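Search reviews

Go

Mondero desk, the plain top in pale grey

9/18/19

I've been meaning to write this one up for ages, because it's the thing in the house I use most and I've not said a word about it! I bought the Mondero after my old Ruston table finally gave up (one leg had been wedged with a beer mat since we moved in, so it was hardly a shock) and I went round and round in circles before choosing. The Hauser one was nicer in the shop but it had a drawer right where my knees go, and I'm tall, and I'm not spending my evenings sitting sideways.

So, the top. It's a flat, plain surface with no pattern at all, and I love that. The website calls the colour pale grey and I'd say it's bluer than that, especially on a dull day. Next to the white wall it looks almost slate. If you want a warm, cosy sort of desk then get the oak finish, but for sewing and paperwork I like something my eyes can rest on. Pins show up beautifully. So does every crumb, mind you.

It's matt as well, so I don't get the lamp glaring back at me when I'm trying to thread a needle. My sister has the glossy Tesuvis and you can practically do your make-up in it.

Putting it together took me 2 evenings, which was mostly my own fault for starting after tea with the telly on. The instructions are all drawings and the one for the back rail is printed so small I had to take a photo of it and zoom in. One bolt hole was a bit tight. I got there with some washing-up liquid and bad language! Once it's up it doesn't wobble, even with the sewing machine going flat out, and that was the main thing I wanted after years of chasing my pencils across the floor.
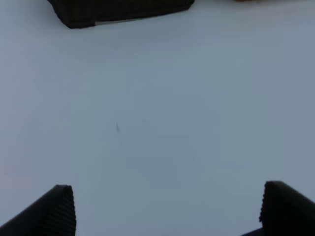

Ifeanyi Shehu wrote: Mine's the same colour and I agree about the blue. How are you getting on with marks? I put a hot mug down in July and was sure I'd ruined it, but it wiped clean. Biro was another story, it took me ages with a damp cloth and there's still a faint line if you know where to look.

Ooh, thanks Ifeanyi, I've been using coasters like a good girl so I hadn't dared try the mug. Biro I can confirm! I got most of mine off with a dab of surgical spirit on cotton wool, though I'd test that on the underside first. Felt tip came straight off, oddly enough.

A few moans, to be fair to everyone. There's no cable hole, so my lamp lead trails over the back edge and looks scruffy. The edges are squarer than I'd like and I do notice it on my wrists after a long spell of typing. And delivery was £40 on top, which stung a bit, and the driver would only bring it as far as the front step (it's heavy, get someone to help you with the box).

I'd still buy it again. If they ever do a deeper version I'll be first in the queue, as a paper pattern laid out flat does hang off the front.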